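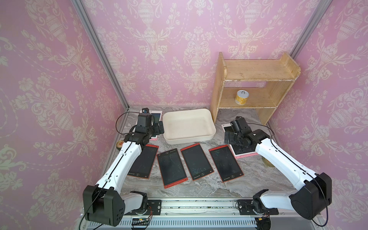
Volness, season 2: stage walk, Watwood
Inspected by: Justinas Vītola
Present: Chin-lung Mok (first assistant director), one electrician, one dog (see item 9)
Walk began 6:40 a.m. Marks used: OK, FIX, STOP. A FIX is to be done before crew call. A STOP means the item stays out of use until I have signed for it.

1. Fire exits, north and south
OK. Both doors open from the inside with one hand. The south door still has last season's wrap party banner over the sign. The banner came down while I watched, with some grumbling.

2. Fire lane around the set walls
FIX. Four feet clear on three sides. On the fourth side there are 27 flight cases, and I was told they were "just leaving." They were just leaving in September as well.

3. Extinguishers
FIX. Tags in date except the one by the makeup room. That one is holding the door open and has been given a wig. Replace the extinguisher, buy a doorstop, return the wig.

4. Flying rig, rooftop chase
STOP. Kundano supplied the harnesses and the paperwork. The harnesses are in very good order. The paperwork is for a different show. No performer goes up until we have the right sheets, and this includes performers who say they did their own stunts on the last one.

5. Breakaway balcony
OK. Pins in, red flags on the pins. Rail rehearsed with a sandbag. The real balcony next to it is painted the same color, so please tape a large X on the one that falls apart. Camera will complain. Tape it anyway and pull the tape on the last look.

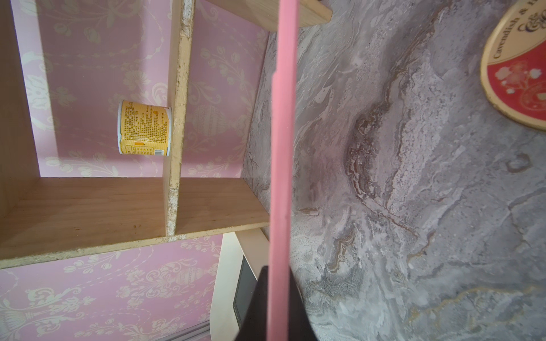 6. Villain's lair, upper level
FIX. Stairs have no edge strip on the top step, and the lair is lit, as ever, by one purple lamp. Work lights stay on until the director asks for them off, out loud, on the radio. Capes over floor length are to be carried on stairs. Wardrobe has a clip for this and says nobody ever asks for it. I am asking.

7. Cable runs
FIX. Ramps down at the main doors. Missing at the monitor village, where the producers sit. I considered leaving it.

8. Smoke and haze
OK. Water-based fluid, data sheet posted by the call board. Detector isolation has to be logged at both ends of the day. Yesterday's log says "off" and "lunch."

9. Animals
OK. Ots, who plays the mayor's dog, has a handler, a water bowl, shade and his own quiet room. He is the only member of the cast with all four. Keep him off the stage when the wind machine is on.

10. Audience seating for the live crossover scene
FIX. Plan says 138 seats. Row F has crept forward to be nearer the hero and is now in the aisle. Push it back and fix the rows together. Seat 22 has a broken arm; take it out and amend the plan.

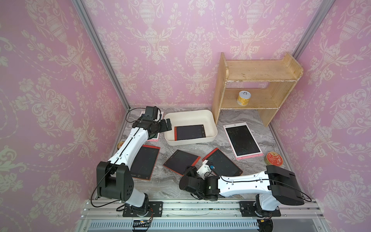 11. First aid
OK. Medic on site from crew call. Kit full, apart from the small bandages, which go the way of pens.

Comments

C. Mok: Items 2, 7 and 10 will be done before call. On item 4, can we rehearse the chase at floor level in harness while we wait?

J. Vītola: Yes, feet on the floor, lines unclipped.

C. Mok: Lead would like to know if a low box counts as the floor.

J. Vītola: No.

C. Mok: Flight cases have moved. They are now by the south door.

J. Vītola: Item 1 changed to FIX. I'll be back at 8:15.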